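Allotment to kitchen, or how I ended up with all these blackcurrants

Quick one tonight as I've got a pan on and can't leave it long. Several of you asked what happened with the jam after my last moan, so. An update. Sort of.

First things first, the plot. Still behind. The bindweed has come back along the shed side and I have decided to pretend it's a hedge. Potatoes fine. Beans not fine, slugs had the lot in one night and I resowed and they had those too. Third lot are in pots on the windowsill at home till they're big enough to fight back. Charmaine Adams on the next plot swears by sheep's wool pellets but have you seen the price of them.

But the currants! I pruned them hard the winter before last, felt awful doing it, thought I'd killed two of the bushes. Robel Negussie told me to take out all the old dark wood right down low and leave the pale stuff, and I did it with my eyes half shut basically. Last summer we got next to nothing. A pudding's worth. This year the branches were on the floor with the weight. I went up at six in the evening meaning to pick for half an hour and came home in the dark with stained hands and a sore back.

I have now picked on 5 seperate evenings. There is still fruit on there. I've started leaving bags on people's doorsteps like some kind of currant burglar in reverse.

Anyway the jam. Last year's jam was a disaster and I want to get down what I did differently so I remember next time, because I never write anything down and then I stand there in July trying to work out what past me was thinking.

What went wrong last year. Put the sugar in too early. With blackcurrants you have to cook them in the water first, gently, until the skins have properly given up, and only then does the sugar go in. If you put it in at the start the skins go like little bullets and they stay like that. I had 15 jars of sweet purple gravel. My sister was very nice about it. She has not opened hers.

Also I boiled it too long as I didn't trust the wrinkle test, so it set like a tyre. You could turn the jar over and nothing. Dagim Yimer used a jar of it to glaze a ham, thinned down with hot water, and said it was the best ham he'd ever done, so I suppose it wasn't wasted.

This year then.

Equal weights fruit and sugar, a bit less sugar if you like it sharp, which I do. Water, enough to come nearly up to the top of the fruit in the pan. Simmer till soft, really soft, squash one against the side and if the skin fights you it isn't ready. Then sugar in, low heat, stir till you can't feel any grit on the bottom of the pan, then up as high as it goes. Saucer in the freezer before you start. I always forget the saucer. Forgot it again tonight.

Start testing early. Earlier than you think. Blackcurrants are full of pectin and they'll set if you so much as look at them. First batch I tested after five minutes of proper boiling and it was already there, and I stood there going no that can't be right, and then remembered the tyre jam and took it off.

It's lovely. Soft set, falls off the spoon in a blob. Whole currants all the way through and you can bite them!

Now the boring bit that takes forever, the stalks. I have tried everything. The fork method, where you run the strig (that's the word for the little stem with the fruit on, Pravesh Mokoena taught me that and now I can't stop saying it) through the prongs. Works if the fruit's firm, makes a horrible mess if it's very ripe. The freezer method, where you freeze them on the stalk and then bash the bag about — works really well but you need the freezer space and mine is full of last year's rhubarb. And scissors, which is just a way of making yourself cross.

I've settled on hands and the radio. Big bowl on the lap, feet up. It's slow but you find all the spiders.

Then washing. I used to wash them before taking the stalks off, and I've swapped round. Less soggy. Short rinse, cold water, don't leave them sitting in it, then let them drain properly before they get weighed. I was weighing wet fruit last year I think, which would've thrown the sugar out as well. And a colander is no good for a big batch, they pile up too deep and the ones at the bottom get crushed. Something wide and flat with plenty of holes is much better, the fruit wants to be in a shallow layer.

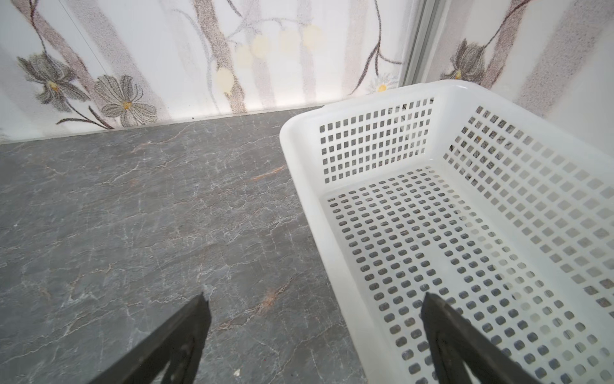 Give it a shake every now and then and go and do something else. I hung the washing out, came back, they were fine. If you're freezing them loose they want to be properly dry or you get one giant currant brick and have to attack it with a rolling pin.

Jars. I wash mine in hot soapy water, rinse, and into a low oven while the jam's boiling so they're hot when it goes in. Lids in a pan of just boiled water. I've been saving jars all year and of course half of them have no lids, or have lids that smell of pickled onion whatever you do to them. Do not put jam under an onion lid. I've been there.

Let the jam stand ten minutes before you pot it, otherwise all the fruit floats up to the top and you get jelly underneath. Then labels, when they're cold, or they slide off. I say labels. Masking tape and a biro.

Oh and Baoshan Pan asked on the last post about doing it with less sugar altogether. I haven't tried it properly. I did a small pan with a lot less for eating straight away, more of a compote realy, and it was gorgeous on porridge but it's a fridge thing and wants using up. I wouldn't put it in the cupboard and hope.

Other things I've done with the glut so far. Crumble, obviously. A cordial, which came out so dark you only need a splash of it, and which has permanently changed the colour of one tea towel. A sort of vinegar that's sitting at the back of the cupboard and that I'm slightly scared of. Fool — twice. Might try leaves in a sorbet, someone told me you can steep the leaves and they taste of the fruit but greener. If anyone's done this tell me how many leaves, the recipe I found just said "a handful" and I've got massive hands.

Next job up the plot is getting netting over what's left before the blackbirds notice. They've been oddly polite this year. And gooseberries are nearly ready, so that's all this again but with thorns.

Right, pan's making a noise. Will put up the cordial recipe when I find the envelope I wrote it on.

3 comments

Charmaine Adams
You left a bag on my step! Thought it was you. Made a crumble. The wool pellets ARE worth it, come and look at my beans.

Pravesh Mokoena
Strig strig strig. Try the leaves in with the cordial as well, only a few and fish them out before you bottle it. My mum always did.

Robel Negussie
Told you about the pruning. Do it again this winter, same again, all the dark wood. Don't be soft.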